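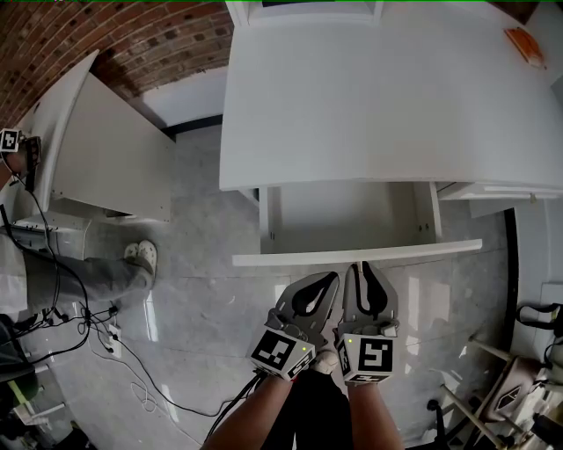
Workshop tips for drawer week

When our robotics club at Goicoechea picked household chores for this season, I thought the drawers would be the easy part, and oh my, was I wrong about that! Opening and closing a plain white drawer with a pair of hand-held grippers is harder than threading a needle in mittens, at least for the first evening. We have picked up a few habits since then that I wish I'd had written on the wall in April, so here they are for the new members (and for any parents who get roped into helping).

Empty the drawer first. Socks and spoons come later, once everybody can pull it open without a fight. Then rub a bit of plain candle wax along the runners and work the drawer back and forth until it glides. A sticky drawer teaches you to yank, and yanking is very hard to unlearn.

Come at the front edge straight on, with both grippers level and side by side. If one hand gets ahead of the other, the drawer goes crooked and jams, just like the old dresser at my grandmother's house did every single morning. Slow down for the last little bit.

Keep the marker cubes clean. A dry microfiber cloth is fine, and please don't use the window spray from under the sink, which left a film on our first set that took me a whole evening to get off. Fingerprints on the black squares count as dirt too.

Cables! Run them off to one side before you pick anything up, and give yourself more slack than you think you need. I like the soft hook-and-loop ties from the garden aisle, cut to 4 inches. Closed shoes only, and look down before you step back.

Wipe the fingertip pads with a barely damp cloth at the end of the night and let them air dry. Any candle wax that gets on them will make them slide right off the drawer front, so wash your hands after doing the runners (ask me how I know).

Write down your tries as you go. The Zasen team logged 278 drawer pulls last season and the Finar team 130, and the Zasen notebook is the nicer one to learn from, mostly for its handwriting. It's in the blue bin with the spare ties. Please put it back when you're done with it.

Posted 23 Jan 2019 in Club Tips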